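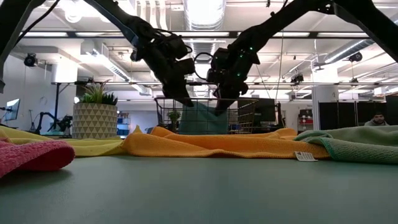 Wotumville Water Department - Young Learners' Page

Where Does Water Go When It Dries?

A towel is made to hold water. Its cloth is covered in tiny loops or very fine threads, and water clings to the spaces between them. If you hang a wet towel on a line, it will be dry some hours later. The water has changed into a gas called water vapor and moved into the air. This change is called evaporation.

Water does not need to boil to evaporate. The tiny particles in water are always moving, and the fastest ones at the surface escape. Warm air, dry air and wind all help them leave. A towel spread flat dries sooner than one left in a heap.

The same thing happens outdoors. Each summer day, the sun warms the Totano Reservoir and part of its water rises as vapor. High up, where the air is cold, the vapor turns back into small drops and forms clouds. When the drops grow heavy, they fall as rain or snow.

Try it at home

Wet two washcloths and wring them out. Fold one into a small square and lay the other flat. Feel both after an hour, then again at bedtime. Which one dried first? Write down what you found - a drawing is fine too.

Words to know

Evaporation: the change from liquid to gas.
Condensation: the change from gas back to liquid.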